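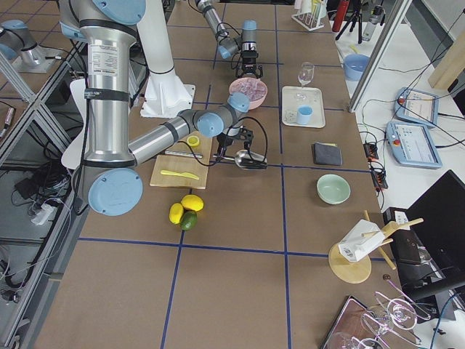 How do I stop homemade lemonade going bitter?

Finlay Urquhart
I make a big jug for our street get-together and by mid-afternoon it's always gone bitter. Fresh lemons, sugar, water, that's it. What am I doing wrong?

Home – Food and Drink – Ask – Log in

Last updated: June 4, 2021

Kirstin Ogilvie
It's the peel, I'd bet. If you're dropping sliced lemons in and leaving them for hours, the white pith leaches into the drink. Juice them, strain out the pips, and put a few fresh slices in when you pour. I also make a syrup first (250g sugar in the same weight of water, warmed till clear, then cooled) so there's no gritty sugar at the bottom and you can sweeten as you go. I take it off the heat and leave strips of yellow zest in for 30 minutes, then fish them out – any longer and you're back to bitter!

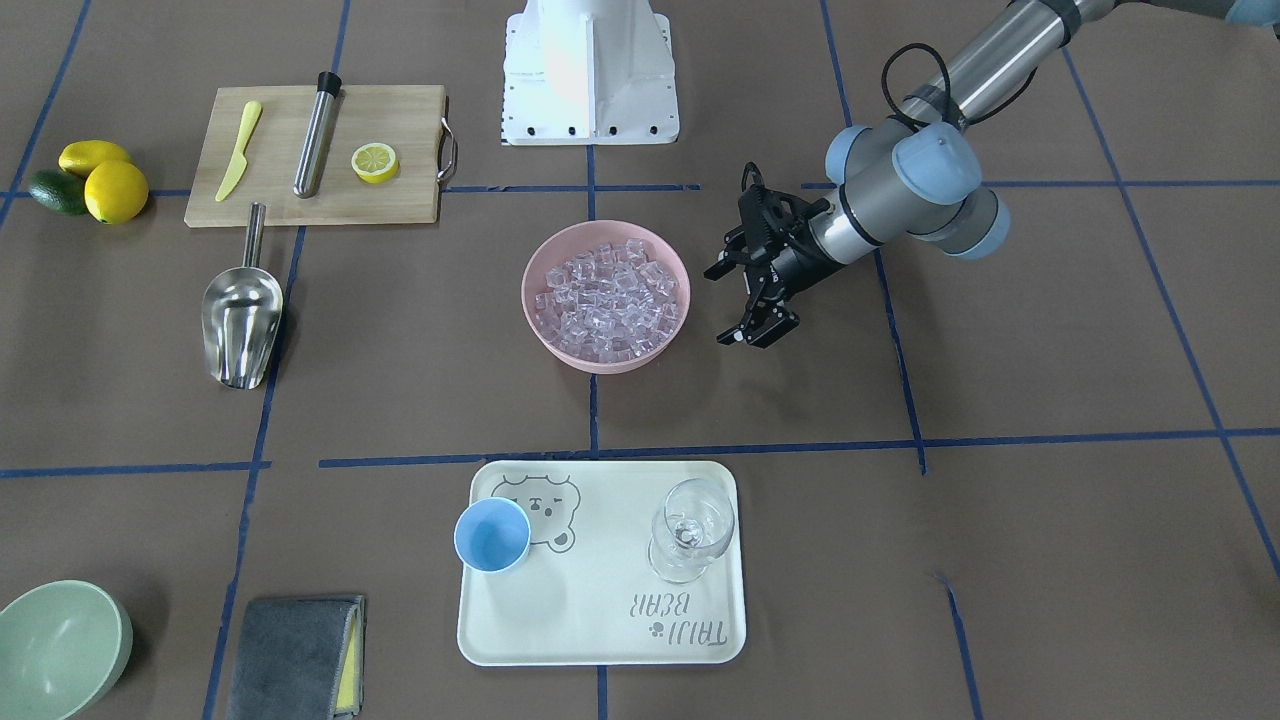
More replies

Leandro Campos
just buy a bottle, life's short

Kazimiera Nowakowski
Kirstin is right about the pith. I'd add that ice matters more than people think, small cubes melt fast and then you've got lemony water.

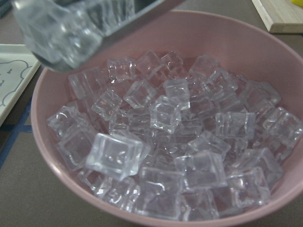
So I make the base stronger than I'd want to drink it, keep it in the fridge, and only ice the glasses. My mum used to put a pinch of salt in as well, which sounds horrid but does take the edge off. Try it in one glass first.

Related
Can you freeze lemon juice?
Elderflower cordial gone cloudy
Getting sticky rings off a garden table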